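Kitchenette, Room 106, Flultetti House, Bamton

Quick gallery page, typing this between other stuff so bear with me. People keep writing to ask what the little kitchen looks like before they book and whats in it. Small. White. Does the job. One run of counter, cabinets up top, and enough room for two people to make lunch if they like each other.

We've been in 106 since November. Before that the whole building shared the one up in 505, which meant five floors of elevator for a cup of tea, and usually no clean cup when you got there. Much better now. Same mugs though, they came down in a box.

The long view first. Glossy white uppers on both sides with a gap between, dark bar handles, counter all the way along. Dish rack on the left, pretty full. Green sign on the box in the gap. Fridge far left, stainless.

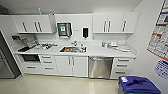
Budget for the whole job was 2,000 and we came in under, mostly by keeping the fridge and by doing the handles ourselves one very long evening. The old handles were little round knobs that came off in your hand. The dark bars are the new ones, and they take a good yank. Drilling the doors was the scary part. Measure, tape, measure again, drill. One door got drilled upside down and had to be filled, I am not telling you which one and you won't find it.

Cabinets, who gets what. Left bank is shared: plates, bowls, glasses, the big salad bowl with the chip. Right bank is dry goods. Coffee, tea, sugar, rice, the flour that belongs to the Tuesday bakers, please leave the flour alone. Put your name on anything you'd be sad to lose. Things without a name get eaten, thats just how it goes in here.

Dish rack. It fills up. It always fills up. Wash it, rack it, and put away whatever's dry before you add to the pile. Knives go point down. Big pans don't go in the rack at all, wipe those and put them straight back. If you only have time for one thing on your way out, make it the rack.

Cooktop is to the left too. Two pans max at once, bigger pot goes at the back. Don't leave cutting boards on it even when its off. We lost a nice one that way up in 505 and the smell hung around for a week.

White counter shows everything. Coffee rings, turmeric, beet. Beet! Baking soda paste, ten minutes, soft cloth. No green scouring pads, they scratch and then the scratches hold the dirt and you're worse off. I've been using the Skuvness spray on the doors, works fine on fingerprints, leaves streaks if you use too much. So use less.

Fridge gets emptied every other Friday after lunch. Anything fuzzy goes without discussion. Milk is shared, oat milk isn't (long story). Door needs a push to close all the way. If you hear it humming louder than normal it's open a crack.

More on color, as I had a few notes about that. The kitchen end is all white and a bit chilly on its own, so I was glad of the brown. Nice upright grain, amber in places, then tan, then properly dark. One thin seam. Against all that gloss it really warms things up.
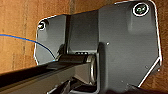
Care for the wood, quick version. Damp cloth, then dry cloth, same minute. No standing water. No spray straight on it, spray the cloth. No hot pots, ever, there's a stack of cork mats in the drawer and they're there all day long. Twice a year it gets a thin coat of oil, left overnight, buffed in the morning. Thin! First time round I put on way too much and everyones sleeves stuck to it. Took two more days of rubbing to get it right.

Got asked whether we would paint it. No. Had one vote for sage green and it was a strong vote, but no.

Crumbs get into the seam. Old toothbrush, thirty seconds, done. Keep the brush seperate from the one for the sink, it has a bit of tape on the handle.

Booking. Room holds up to 12 sitting, fewer if you're cooking. Morning slots go first. Tell me if you need the cooktop, so you don't clash with the bakers. Bring your own dish towels, take them home with you, wash them. We had a towel mountain last year and I'm not doing that again.

Trash and recycling go out with whoever is last. Bags are under the sink, left side. Glass goes to the bins behind the building. Compost we tried for a month and gave up, fruit flies. Might try again when its colder.

Walls next. Cream, slight texture, matte. Doesn't bounce the light about like the gloss does, and a scuff disappears into it if you're not hunting. I like how it goes soft and shadowy in the middle and brighter up to the left.
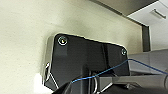

Page last changed: Saturday, January 10, 2026

Touch-up paint for the cream is on the top shelf of the hall closet, small tin, Flultetti written on the lid in marker. Stir it longer than you think. Dab with a bit of sponge, a brush leaves a shiny patch on that texture and the patch is worse than the scuff. Please don't use the leftover white from the kitchen end, it is not close. Someone tried.

No tape on the walls either. Putty if you must, and roll it off slowly. Posters go on the corkboard in the hall.

Still to do: shelf paper in the right hand cabinets, new drawer liner, one more hook for aprons, a better kettle. The kettle takes forever. If you've got one you don't want, no whistle please, bring it by.

Also looking for: a colander, 2 decent wooden spoons, lids. Any lids. We have so many boxes and hardly a lid that fits.

Thanks to all who carried stuff down from 505, and for the cake after. More pictures when the drawers are done, whenever that is.

Tiruwork

Contact: Tiruwork Tsegaye, Room 106, Flultetti House, Bamton | © Flultetti House | Back to top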